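A secagem de malha de algodão dentro de um espaço fechado, sem máquina, depende de três variáveis: água residual na fibra, circulação de ar e área exposta. O procedimento descrito aplica-se a camisolas, sweatshirts e peças de felpa até 200 g/m². Para lã e misturas com elastano, ver a página própria.

## Material

- Toalha de algodão seca, maior do que a peça.
- Estendal de varetas ou cabides de ombro largo.
- Ventoinha de pé. Usamos uma Kobori, na velocidade mínima.
- Higrómetro (opcional).

## 1. Retirar a água residual

Depois da centrifugação, estenda a toalha, coloque a peça por cima e enrole as duas em conjunto. Pressione o rolo com os antebraços, do centro para as pontas. Não torça: a torção deforma as costuras laterais e o defeito já não sai com o ferro.

Mantenha o rolo fechado durante 10 minutos. Se a toalha ficar encharcada, repita com outra.

## 2. Repor a forma

1. Segure a peça pelos ombros e sacuda duas vezes, na vertical.
2. Alinhe as costuras laterais.
3. Vire os bolsos para fora e abra os punhos.
4. Estique o decote com os dedos, sem forçar a gola canelada.

Peças com capuz secam pior na zona da nuca. Prenda o capuz afastado das costas, com uma mola em cada lado.

## 3. Pendurar

Deixe a largura de uma mão entre peças. No estendal Fluso, isto equivale a usar uma vareta em cada duas – nos modelos de varetas mais juntas, uma em cada três. As peças pesadas ficam nas varetas exteriores, onde o ar passa melhor.

Não encoste o estendal à parede. A face interior seca mais devagar e a humidade passa para a tinta.

## 4. Ventilar

Aponte a ventoinha para a parte inferior das peças, onde a água se acumula por gravidade. Com a humidade relativa abaixo de 57 %, a ventilação forçada dispensa aquecimento. Acima desse valor, abra uma janela durante 30 minutos antes de ligar a ventoinha e volte a medir.

Em dezembro, com as janelas fechadas a maior parte do dia, convém ligar um desumidificador e manter a porta encostada.

## 5. Verificar

O tecido seco à superfície pode conter água nas zonas duplas. Controle por esta ordem: cós, punhos, costura da axila, bolsos. Se alguma destas zonas estiver fria ao toque, a peça volta ao estendal. Arrumar malha húmida numa gaveta provoca cheiro em poucas horas, e nesse caso é preciso lavar outra vez.

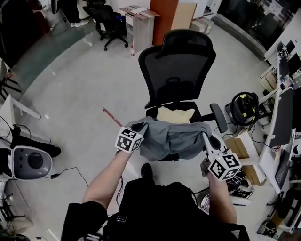
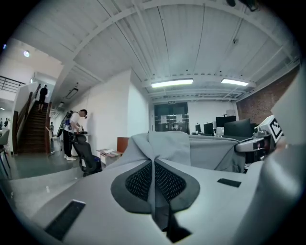
**Posso secar a malha em cima de um radiador?**

O contacto direto é desaconselhado. O calor concentra-se numa faixa estreita, a fibra encolhe de forma desigual e ficam marcas rígidas. Coloque o estendal a meio metro do radiador e rode as peças a meio da secagem.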